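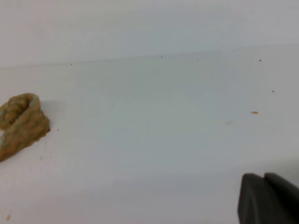

Ottilie Kälin wrote to say that her Gener plate creeps down overnight on the trailer, and she wanted to know whether the cylinder has to come off before anyone can tell if it or the valve block is at fault. The cylinder can stay on. The test is under "My Gener plate loses height" below, along with the other points that come up most often on the Furka and Gener jack plates.

Last revised Jul 2, 2019

## Selection

### What is the difference between the Furka and the Gener?

The Furka is a manual plate. Height is set with a single jacking bolt and locked with the side bolts, and it can't be changed under way. The Gener is hydraulic and moves under load from a switch at the helm or on the throttle handle. Both use the same transom bolt pattern, so a Furka can be replaced by a Gener without drilling new mounting holes. The hose pass-through is an extra hole.

### Is there an engine weight limit?

Yes. Both plates are rated for one outboard with a dry weight of up to 209 kg. Use the dry weight from the engine maker's sheet and add the propeller, the steering cylinder and any bracket hung from the engine. If the total is over the limit, the plate is not suitable, even if the rated horsepower is low.

### Does setback change how the boat floats?

It moves the engine's weight aft, and the stern sits lower at rest. On a light hull the change can bring the splashwell drains close to the waterline. Check static trim with full fuel and normal gear aboard before choosing the longer setback. Moving a battery forward usually recovers most of the difference.

### Can I use either plate on a notched or stepped transom?

Only if the full face of the transom half bears on flat laminate. Shimming with washers is not accepted under the warranty. A machined spacer that covers the whole face is acceptable, provided the bolts are lengthened to match.

## Installation

### How high should the engine be to start?

Set the anti-ventilation plate level with the bottom of the hull, then raise in small steps. Setback lets the engine run higher, as the water rises behind the transom once the boat is on plane. Make one change per run and write down speed, rpm and water pressure each time. Stop raising when water pressure falls below the engine maker's minimum or the propeller starts to slip in turns.

### Which bolts are supplied?

Stainless bolts for a standard transom are in hardware bag 2871, with large flat washers and locking nuts. Measure the transom before ordering. At least two full threads must show past the nut when it is tight, and a cored transom must be sealed at every hole. Bed the bolts in marine sealant made for use below the waterline. Household silicone does not hold.

### Do I need a water pressure gauge?

For the Gener, yes. The engine can be lifted far enough to uncover the water pickups, and the temperature alarm responds too late to be useful as a height guide. For the Furka, a gauge is needed while setting up and is a good idea afterward.

### Will my control cables and fuel line still reach?

Often they won't. Route everything with the engine at full height, full tilt, and hard over in both directions. Allow slack at each of those positions, and keep hoses clear of the gap between the two halves of the plate. The gap closes when the plate comes down and will cut a fuel line.

### Where does the Paterson pump go?

Mount it upright in a dry place with the fill cap accessible. The pump motor is not rated for immersion, so the bilge floor is a poor location. Feed it from the battery through the supplied 15 amp fuse on the control circuit and the separate breaker on the motor circuit. The two are not interchangeable. Fit both as near the battery as the leads allow.

## Service

### What fluid does the Gener use?

Skornton recommends the fluid named on the reservoir label. Automatic transmission fluid swells the seals in this cylinder. If it has been added by mistake, drain the system, flush it twice with the correct fluid, and expect to replace the seals at some point.

### How do I bleed the system?

1. Support the engine so that its weight is off the cylinder.
2. Fill the reservoir to the upper line with the plate fully down.
3. Run the plate up and down 3 times, pausing at each end.
4. Check the level with the plate down again and top up.
5. Repeat until the plate moves without jerking.

Don't hold the switch after the plate reaches the end of its travel. The relief valve will open, but the motor heats quickly.

### My Gener plate loses height. Is it the cylinder or the valve block?

Raise the plate to mid travel with the engine hanging on it and mark the height on the slide with tape. Close the manual lock valve at the cylinder port and leave it for several hours. If the height still drops, fluid is passing the piston seal, or there is an outside leak, which will show at the rod or the fitting. If the height holds with the valve closed and drops with it open, the fault is in the valve block, and the check valve should be cleaned before it is replaced.

Plates built before February of this year have no lock valve. On those, cap the hose port with a plug fitting, and block the engine up before opening any line.

### How often should the slides be greased?

Every month in salt water and twice a season in fresh. Wipe out the old grease first. Use a marine grease without graphite, as graphite promotes corrosion between the stainless hardware and the aluminum slides.

### The plate knocks in rough water. What is loose?

Usually the slide pads. With the engine supported, push the lower unit from side to side and watch the gap at the slide. Visible movement means the pads need adjusting or replacing. If the slides are tight, check the transom bolts next, followed by the engine clamp bolts. Retorque all of them after the first outing in any case.

### Should I tow with the plate up or down?

Down, with the engine on a transom saver. The hydraulic cylinder is not a towing support. Check that the transom saver still fits, because setback changes its angle and a longer one may be required.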